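Gremo: Perception and Planning Gallery

Software notes from the disassembly cell, Pongsiri Lab, Lultstead
Posted 1/25/25

Gremo is the software stack we run on the desktop disassembly cell. It covers detection, grasp selection, motion planning and the gripper state machine. The arm vendor's controller handles the joint loops and we leave it alone. Gremo sends it time-stamped waypoints and listens for faults. The pictures on this page come from the drive removal task, and the text under each one deals with the module that has to cope with what is there. Installation instructions and the message reference are on the Pendunau pages.

Wrist view: segmentation and grasp candidates

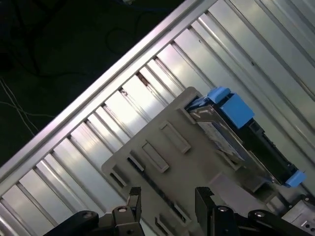 Grasp candidates are generated from the segmentation mask of the part, never from the raw edge map. The first version of the module worked from edges, and it spent most of its time proposing grasps on the table. Ribbed aluminum produces long, parallel, high-contrast lines at a spacing the candidate generator was happy to accept. Under a gray tray and a dark drive, those slats are the strongest signal in the picture. The current version masks first, fits an oriented box to each mask, and samples up to 200 finger placements per box. Placements are dropped if either finger volume intersects the tray model or the table plane. The survivors are ranked by clearance and then by distance from the mask centroid.

Color is used in one place only. The blue plastic on the drive hardware gets its own class, and the class prior is raised where hue agrees. Turn this off in the config if your hardware is gray or green.

Fixed view: scene registration
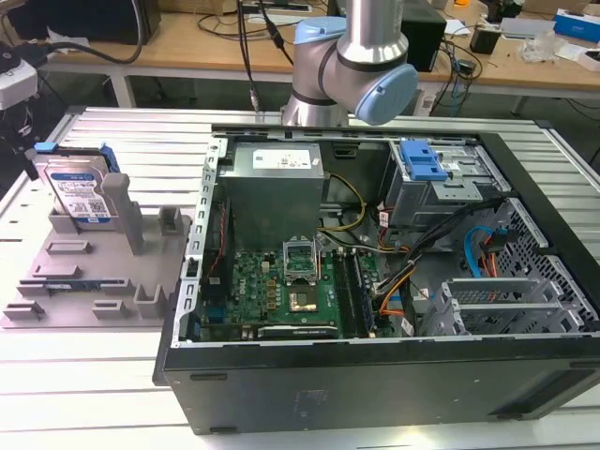 A reader of the last release notes asked why the case pose is not simply taught once and stored, given that the table never moves. The table is fixed, but cases are placed on it by hand and vary in footprint. Registration runs once per case. It matches the chassis outline first and then refines on interior features with known geometry: the power supply box, the drive cage and the expansion slot brackets. Cables are excluded from the fit. They are kept in the planning scene as inflated soft volumes with a traversal cost, so the planner will cross one if every other route is blocked, at reduced speed.

The tray is registered separately, with its own frame. Do not parent the tray frame to the case frame. Several users have done this to save a transform lookup, and every correction to the case then drags the tray along with it. 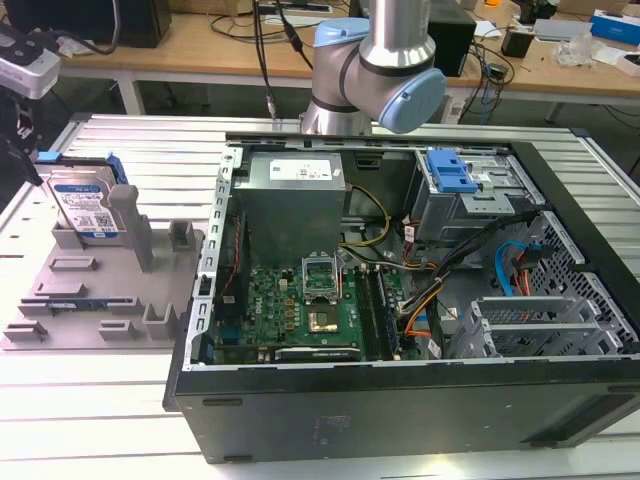 PLANNING AND CONTROL

The planner keeps two goal regions for a drive task, one at the cage inside the chassis and one at the tray beside it. With a drive upright in the rear slot of the tray, that slot is marked occupied and the drive is added as a collision body, bracket included. The tall gray post next to it is part of the static tray model. Approach paths into this region come from above, and the lateral approach has been disabled since February.

Paths are planned in joint space and checked at 2 mm intervals along the tool path. The planner gets 41 attempts with different seeds before it reports failure. That number has no theory behind it; it is where the success curve went flat on our logs. Typical planning time is around 40 ms with a warm roadmap. A cold roadmap takes much longer and should be built before the arm is enabled.

The wrist joint is the usual source of rejected plans. If you see repeated rejections near the rear of the case, check the cap radius in the arm model before touching the planner settings.

Wrist view: held object and alignment 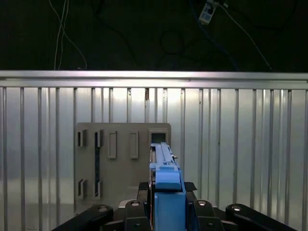 One comment on the issue tracker argued that alignment should be closed on the wrist camera alone, with the held part and the target both in view. We tried that. From the wrist, the tip of a long part can overlap an opening on the board while still being well short of it, and the image error goes to zero too early. Gremo now uses the wrist view for lateral error and orientation, and takes depth from the arm kinematics and the registered board frame.

The in-hand pose is estimated after the gripper reports closed. The visible portion of the part is fitted to its model with the finger regions masked out. The masks are computed from the reported gripper opening, so a badly calibrated opening shows up as a held part that appears to slide as the wrist turns. Run the gripper calibration tool before filing a bug about this.

Known limits in this release

Specular highlights on the aluminum still cause occasional false splits in the tray mask. Black fingers over dark openings are segmented poorly at low exposure. The replay tool drops the cable volumes when exporting a scene.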